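The Gesel Grooved Board
Bamboo cutting board for the everyday counter, from Oltilitz

We get more letters about the Gesel than about anything else in our kitchen range, and most of them begin with some version of the same confession: the customer bought it meaning to put it away after supper, and it has been out on the counter ever since. We can well believe it. It is a plain rectangle of bamboo with softened corners and a groove running all the way around, and it looks at home next to just about anything you already own (toasters included!).

Mwende Muli drew the first one for her own kitchen, where the counter is pale marble and the tomatoes, she says, were always running off toward the wall. The groove was her answer to that.

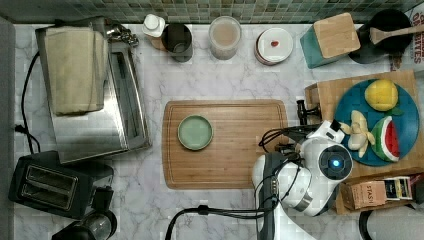
Photo: Salim Shemweta for Oltilitz

The board is the same on both faces except for the groove, so you have a juicy side and a bread side. Turn it groove up for melon, roast chicken, peaches and anything else that lets go of its liquid the minute you look at it. The flat side is lovely for loaves and for rolling out a small piece of dough, and if you want to set a little dish on it for scraps or chopped herbs, please do – plenty of us work that way.

It weighs 853 grams, light enough to carry to the stove with one hand and tip into the pan, and it still stays put under a big onion. If your counter is very smooth, a damp dishcloth spread underneath will hold it steady. 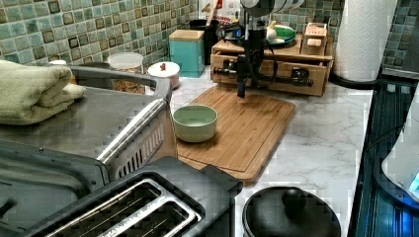 Now, about storage. We're often asked whether the board can stand on its edge behind a canister or next to the knife block, and yes, it can, as long as it has dried completely first. Stand it on a short side and leave a little air between it and the wall. Flat is fine too, though do lift it now and then so the underside can breathe. The one spot we'd steer you away from is the top of a toaster oven or anything else that heats up, because bamboo dries out and can split.

Caring for it
Wash by hand in warm water with a little dish soap, rinse, and towel it off right away. No dishwasher, please, and no soaking in the sink overnight. Once a month or so, rub in a spoonful of Purance board oil, let it sit until morning, and wipe away what's left. For garlic and onion smells, half a lemon and some coarse salt will do wonders. 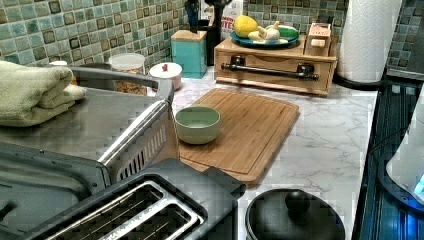

Pendo Muli looks after our returns desk and would like you to know that a board with a raised, fuzzy feel after its first few washes has nothing wrong with it. That's the grain coming up. Go over it lightly with 400-grit paper, oil it again, and it should settle down nicely.

Ordering
The Gesel comes with 4 stick-on cork feet, which you can leave off if you'd like to use both sides. Orders over $50 ship free. Engraving is done by Uldis Stankevičius in our own workshop and adds a few days, more in July when the wedding orders pile up.

Also in the range: Taipe canister, Purance board oil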